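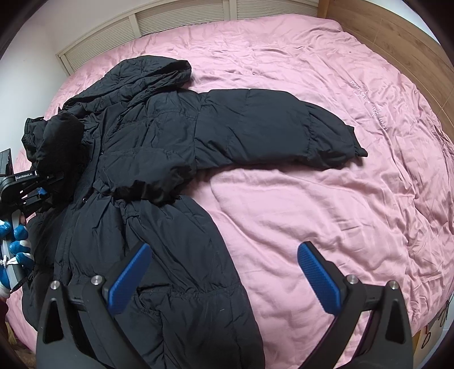 Section 5. Washing and drying quilted outerwear

Applies to the Meda front loader and the Kastirard dryer in the Tistbridge laundry room. Top loader is not for padded stuff. Blankets — see section 2.

Before you start

1. Empty all pockets. Inside ones too.
2. Close every zipper, open every cuff strap. Unclip fur trim if there is any.
3. Read the care label. Label says dry clean only — stop, take it to the front desk.
4. Rub collar and cuffs with a little liquid soap. Leave it 20 minutes.

Washing

5. One padded coat per load. Nothing else in the drum exept a light towel.
6. Liquid detergent, half a cap. No powder, no softener.
7. Turn dial to DELICATE, cold. Press and hold START until the light goes green.
8. When it stops, run RINSE + SPIN again.

Note: door stays locked a short while after the spin. Wait for the click. Don't pull.

CAUTION: never lift a soaked coat by the hood or one sleeve. Both hands underneath. Wet filling is heavy and the seams tear.

Drying

9. Clean the lint screen first.
10. Low heat only. Add 2 clean tennis balls (basket on the shelf, please put them back).
11. Stop the dryer every so often, pull the clumps apart with your fingers, restart.
12. Still lumpy inside the baffles? Not dry. Run it again.
13. Lay flat overnight before hanging up. Don't fold or bag it yet.

CAUTION: high heat melts nylon shells. The dryer remembers the last setting used so check it evry time.

Error codes

E5 — drain filter blocked. Switch off, tray under the flap, unscrew slowly.
E2 — load off balance. Open, spread the coat around the drum, restart.
Anything else — write it on the sheet and tell Neville Ashworth.

Section revised 16/07/2025. Old dial settings from February no longer apply.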